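15 September 2022

Day two of the scalp serum report and my brain is soup. Selley wants the whole market forecast redone by region, so Ladi and I split it up this morning (she got Europe, lucky thing) and I got everything with messy numbers. The survey came back with 1,494 answers, and 300 of them left the spending question blank! So I spent until lunch deciding what to do with blanks. I dropped them in the end. Musa thinks I should have filled them in with the average, and we went back and forth on that for far too long.

Then Josefina called to say Pluller had changed its product list back in August, so two of my tables were already out of date. I ate a granola bar over the keyboard and fixed them. The growth line for shampoos looks a bit flatter now, but the serums are still climbing like mad, and I do believe that part.

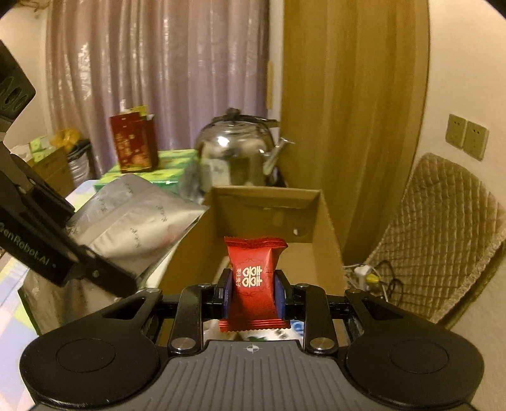

Little red packet with double happiness on it.

Hsiu-ying read my draft on drivers and restraints and crossed out "robust" every single time. Fair! She also wants a paragraph on pharmacy sales versus online, and I have no idea where I'll get decent figures for that. Binta might still have the old Tarance file, must ask her.

The report stands at 34 pages without the charts. Tomorrow is company profiles, starting with Tijani. Bed now, my eyes are killing me.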